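Comparing Two Grippers and Two Camera Positions for Folding Paper Napkins
Student project report, 29 Jun 2022
Orysia Holovko and Myroslav Vasylenko

1. Task

Our task was to find out which gripper in the lab handles thin paper best. We chose napkin folding, which needs light contact, a clean pick of a single layer and a straight crease. Both grippers were mounted on the same Skenon arm and driven by the same controller, so only the fingers and the camera changed between runs.

2. Grippers

The Bistside gripper has two flat parallel jaws with rubber pads. The Bondarchuk gripper has soft curved fingers that close under low air pressure. We set both to their lowest usable force. The rubber pads had to be cleaned often — paper dust made them slip.

3. Runs

We ran 637 fold attempts with the Bistside jaws and 599 with the soft fingers. A fold counted as good if the edges met within 5 mm. The Bistside jaws gave 429 good folds. The soft fingers did worse, mostly because they picked up two layers at once or let go of the corner early. They did tear less paper.

4. Cameras

The first camera was fixed above the table and the second was at the wrist. The fixed camera found the napkin outline well but lost the near corner when the arm passed over it. The wrist camera saw the corner until the last few centimeters, then went out of focus. We used Jidadia software to label the corners in both sets.

We also wanted to know how a person does the same job, so we looked at folding by hand from a head-height view. One hand can press on the paper while the other works at the right end.

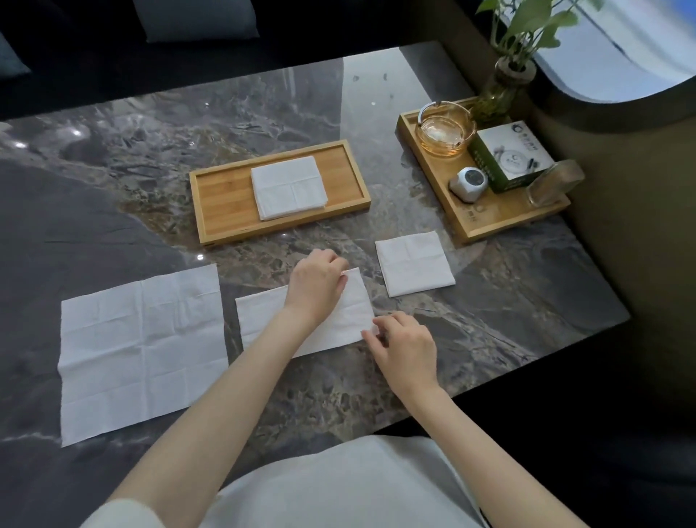

Our arm has no second hand to do the holding. In March we tried a weighted strip along one edge in its place, and it helped with the first fold but was in the way for the second. Crease lines were another problem. The corner detector sometimes took the point where two creases cross for a corner of the napkin, and glossy surfaces added false edges wherever a lamp was reflected.

5. Next steps

We would keep the Bistside jaws and replace the pads with thinner ones. A second arm would be worth testing — even a simple one that only presses down. The labeled images and the run log are in the project folder.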